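Suture practice forum > Materials and knots > Knot security in coated braid, short tails

kwillems
Posted Monday, September 12, 2011
Question on throw count. I tie coated 3-0 braid, surgeon's knot first, then single throws, tails cut to 4 mm. Pulled to failure over a smooth bar, 39 of 50 knots broke at the knot and the rest slipped. Same spool, same hands. Is one more throw worth the bulk, or should I leave longer tails? 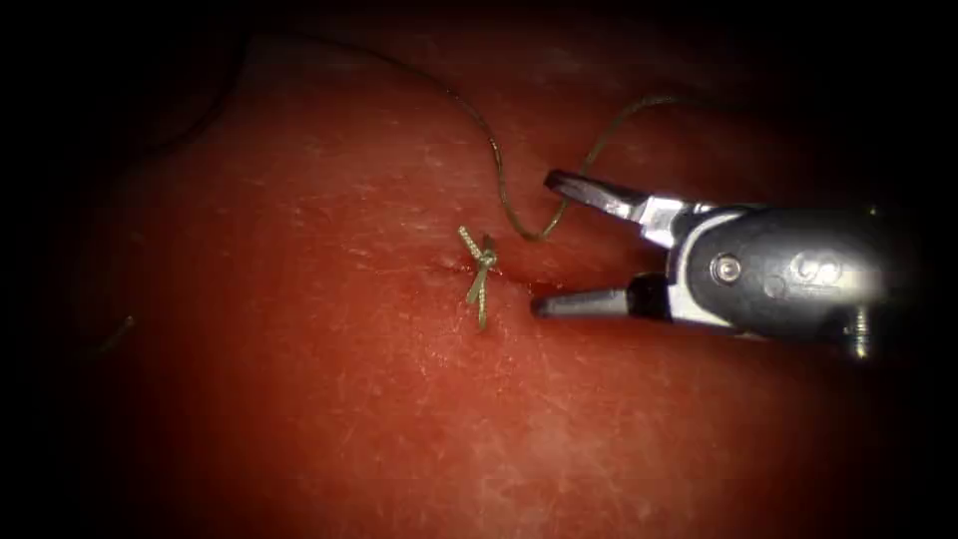
Re: Knot security in coated braid, short tails

pultix
Longer tails. Slippage in coated braid is mostly a matter of the first throw relaxing before the second one seats. An extra throw on top of a loose base only gives you a bigger loose knot.

lultetti
Disagree. Tail length hides the slip, it doesn't stop it. Look at whether your singles are square. If you don't reverse direction on each throw you get a granny, and a granny in coated material will run.

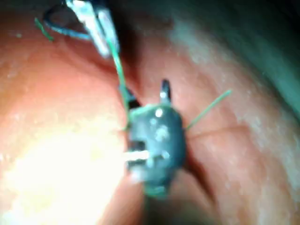

Check the direction of pull too. Uneven tension on the two ends turns a square throw into a sliding half hitch, and it looks fine from the top. Tie ten in thick two-color cord and you will see it.

kwillems
Directions are reversed, I checked with cord. Tension may be the problem. My right hand pulls upward on the last throw.

tveit
Then fix that before changing anything else. Pull flat, in the plane of the knot, both ends the same.
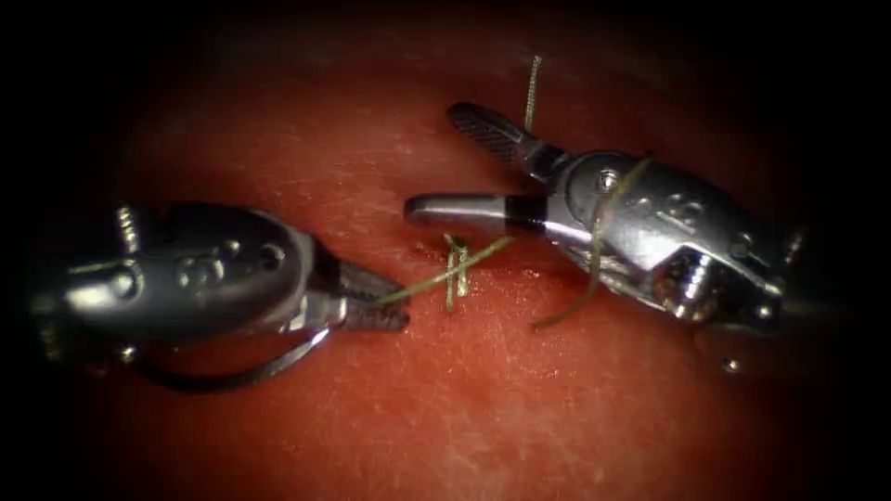 I would also stop mixing old and new spools in one test. I logged 276 knots last December and the spool that had been open on the bench slipped more than the sealed one. I can't say if it was the coating or the humidity, I didn't control for either.

pultix
That is a storage problem and he said same spool. I still say 4 mm is short for this material. Go to 6 and run it again.

lultetti
Change one thing at a time. Tension first, tails unchanged, same bar, same pull rate.
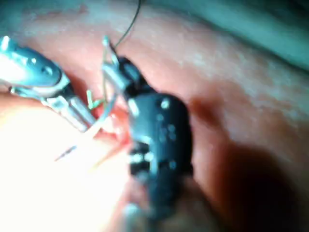
Sema thinks the bar is the weak point of the whole test. A smooth bar lets the loop rotate, so the knot doesn't always sit in the same place when the load comes on. Two pegs with a fixed gap would be better.

kwillems
I can make pegs. Will rerun with flat tension and post the numbers.
Koen Willems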